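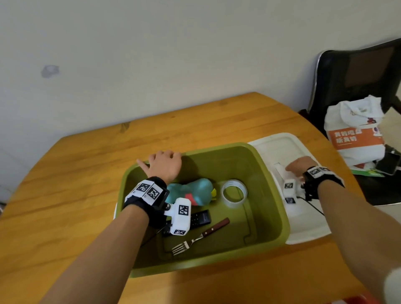

A mixed bin, lid off, hands on the job.

Print this page
E-mail this page

Tidying Tips From People Who Teach Robots to Tidy

I have been putting things into bins for most of my adult life and have never been studied for it. At the Cindent workshop in Vorham they study little else. Sorin Zamfir and his group record people packing and unpacking plastic storage bins, wearing a marker band on each wrist so that the path of the hands can be worked out afterward, and a robot arm by the name of Vlad is then expected to learn from the results. Vlad has had more schooling in the junk drawer than I ever got.

Their latest write-up came out in September, and buried in it, between the graphs, is some of the best household advice I've read all year. I have translated.

Lid down first, and flat. The group compared sessions where the lid was set flat beside the bin with sessions where people propped it, held it or stuck it under an arm. Propped lids slid. Held lids cost you a hand, and you came with two. Vlad did far better after learning from the flat-lid sessions. I did too, and I got there in one evening.

Mix your practice. This is the actual finding, so sit up. When Vlad learned from bins holding one sort of thing, all remotes or all cutlery, it was very good at remotes or cutlery and helpless at anything resembling a home. When it learned from mixed bins - a plush toy, a roll of clear tape, a fork, a couple of remote controls - it handled objects it had never met. At home, this means don't teach a child to tidy with a box of matching blocks. Give them the real mess. You have one.

Soft things last out, first in. A plush toy makes a decent cushion on the bottom of the bin, and the group's packers who put it there had fewer rattles and less re-stacking. Taking things out, they lifted the hard items off it and left the toy where it was until the end.

Forks point away from you. Vlad does not bleed, so the paper treats this as a matter of grip: handle toward the hand, tines toward the far side. I treat it as a matter of Band-Aids. Better still, a fork goes back to the kitchen, but I'm told that was outside the scope of the study.

Steady the rim. People who kept the free hand on the edge of the bin while the other hand worked finished with the bin where it started. People who didn't chased it across the table. Vlad has only one arm, so the group put a strip of rubber shelf liner under its bin. Shelf liner costs next to nothing and works just as well under a cutting board.

Clear tape needs a tab. Fold the end over on itself before the roll goes in. A see-through roll on a colored bin floor gave Vlad's camera fits, and the paper spends 11 pages on it. The fix was a scrap of bright paper tucked inside the core. Mine is pink and I haven't lost the tape since.

Stop at 30 minutes. Past that point the packers got sloppy, the recordings got worse, and Vlad picked up the bad habits along with the good ones. It learned to drop things in from a height, for instance, and had to be taught all over again. I have the same trouble with the linen closet.

A caution before you rush out for a robot. The group tried the trained arm in 3 kitchens in Oklow, and it did nicely in the two with plain tabletops. In the third there was a patterned tablecloth, and it spent the afternoon trying to pick up a printed lemon. Zamfir's paper calls this "sensitivity to background." My grandmother would have called it supper being late.

Next time: getting candle wax out of a tablecloth, lemons or no lemons.

Posted Oct 14, 2022

Print this page
E-mail this page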